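April, late, kettle on for the third time

What a night! I'm still buzzing and I know I won't sleep, so I may as well get it down while I remember who said what.

The hall at Marchal was packed by half past six. They'd put out 70 chairs and people were standing along the back wall and out into the porch, and all of this for a debate about how long a mayor should be allowed to stay mayor. I love this town. The proposal is to scrap the two-term limit in the charter, and Stiltis (the party, I mean, the river people got in first with the name and have never forgiven them) has been pushing it since summer. Their line is that the voters can decide for themselves when they've had enough of somebody. Fair point, and I wrote it down, even though I'm on the other side.

Odette Besson spoke for us and she was magnificent. No notes! She went straight to the Proltosen business, where the same man held the chair for 19 years and the by-laws got rewritten so often that the clerk kept the old ones in a drawer labelled "previous". She said a limit is a courtesy to whoever comes next. I clapped so hard my ring flew off and a lad from the Stiltis side fetched it from under the radiator and handed it back with a little bow, which I thought was very decent of him.

Then came the bit everyone will be talking about at the bakery. Their spokesman got up and said Odette had never been at the Zalladton sit-in at all, that she'd been home with her feet up and had been dining out on the story ever since. You should have heard the noise. Half the room was on its feet. Odette waited, and waited, and then asked him what colour the gate was. He didn't know. Three old fellows near the front shouted "green!" all at once and the chair had to bang on the table with a shoe.

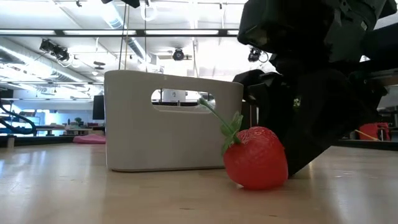 *Strawberry and caddy.*

Now, to be fair (I promised myself I'd be fair in here), knowing the colour of a gate doesn't prove much, and I did wish she'd mentioned the arrest sheet, which has her name on it plain as day. I told her so in the car park and she laughed and said she was saving it for the next one. She's sharper than the lot of us put together.

The petition is the real work. We need 3000 signatures to force a proper ballot, otherwise council just votes it through on its own, and we're at about two-thirds. I got 20 more tonight on my clipboard alone, including my old geography teacher, who wanted to argue over the second paragraph before she'd sign. We went through it line by line under the porch light and she was right about the comma.

Voted against the limit myself the first time, years ago. Had forgotten that until I was driving home. I must have thought it was fussy. Funny how you can sit through so many councils before you see what a thing is for.

Tomorrow: ring the printer, find the other clipboard, doorknock the streets behind the school before tea. Take the good umbrella. And ask Odette if I can see that arrest sheet, I'd love a copy for the box.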